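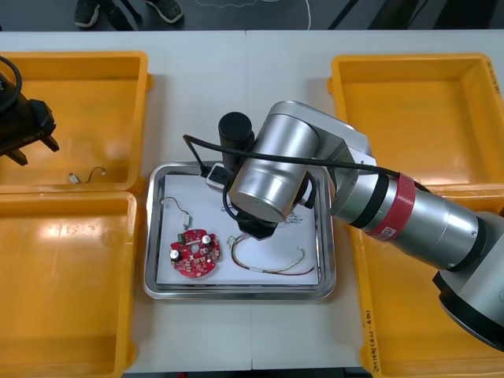

Manaia Lowther reckons the first session is the hardest, and that by the third you'll be rearranging your week to make sure you don't miss one. "I came along to watch my cousin and ended up in a chair before the warm-up was over," Manaia told us. "I've hardly been out of it."

We'd love a few more people to find out if that's true for them!

Dotlow Wheelchair Basketball is looking for new players for the season that starts in May, and we're also hiring 2 assistant coaches to help us look after them. You don't need to have played before. You don't need to use a wheelchair in daily life either (our social grade is open to everybody, and plenty of families play side by side).

Players

We run a social grade and a development squad. The social grade is exactly what it sounds like: mixed ages from 14 up, mixed abilities, short games, lots of swapping on and off. The development squad trains harder and travels to the Sandura Cup, where last season we lost the semi-final to Aken by a single basket after leading for most of the night. We're still talking about it. We want to go back and win the thing.

If you'd like to try for the squad, let us know when you sign up and Urs Thaler will get in touch about classification and what the training load looks like. Squad players should be able to make two sessions a week. Social players can come when they like.

Club chairs are free to use at training and at home games. Bring a drink bottle, a top you can move your shoulders in, and gloves if you have a favourite pair. Long sleeves tend to end up filthy from the tyres.

Fees for the season are $765 for the squad, which includes the uniform, court hire and the Sandura Cup entry. Social players pay by the night at the door. Please talk to us if money is tight, as we have a bit put aside for that and would much sooner see you on court.

Assistant coaches

These are paid casual roles, one with each grade. You'll help plan and run sessions, keep an eye on newer players and take charge of the bench at some away games. Travel is covered.

We're hoping for people who:

know basketball well, on foot or in a chair
can explain a drill three different ways without getting cranky
hold a Working with Children Check, or are willing to get one
have a driver's licence (the van and trailer are manual, sorry)

Experience in wheelchair sport would be terrific, but we can teach you the chair skills. Aurelia Frei started with us knowing nothing about picks in a chair and now runs our defence sessions. Former players thinking about coaching for the first time are very welcome to apply, and we'll pay for your entry-level accreditation.

How to put your hand up

For players, fill in the form at the front desk of the Schwaiger Centre or come down to any open night and ask for Hortensia Troncoso. Coaches, please send us a page or so about yourself and the names of two people we can ring. Mark it to the attention of Aqeel Tarar, care of the Schwaiger Centre.

Coaching applications close December 1, 2024. Player places stay open until the squads are full.

The courts, change rooms and parking are all step-free, and the accessible toilets are beside court one. If there's anything else you need to be able to take part, put it on the form or tell Hortensia on the night.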